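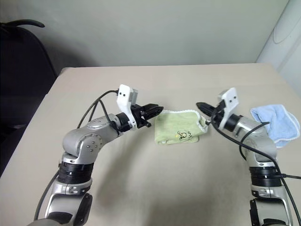

Figure 1. Folding station with the small green cloth, light blue towel to the right.

Small Cloths, Big Pile – Home Textiles Project
Romana Sýkora and Ho-yin Yeh
Feb 9, 2024

So our project was about folding. Ho-yin wanted to do stain removal, but two other groups already had it, and I have a drawer at home full of little towels that never stay put, so I won that one.

We wanted to know which fold keeps a small cloth flat and easy to grab from a stack. We tested 22 cloths from the Fallandale laundry room and tried each one in halves, in thirds and rolled. Then the stacks sat on a shelf for nine days while people took from them as usual.

The green one in Figure 1 was my favorite and also a pain. It has that white scalloped trim, and with a fancy edge you have to decide if the edges should line up or if the cloth should. We went with the cloth. I also like to keep the printed side out (there's a little cartoon animal on it!) so you know which one you're grabbing without digging through everything.

Thirds did best for anything small. Halves slid around, and rolls were great until somebody pulled one from the bottom – then the whole row went. Bigger towels are another story. The blue ones would only behave after a good shake and a smoothing with the flat of the hand, and we didn't get through enough of them to say much.

If we did it again, I'd sort by fabric first. Ho-yin would like it noted that he said this in week one.

Thanks to Rosângela Caldeira for the shelf space and for lending us her towels.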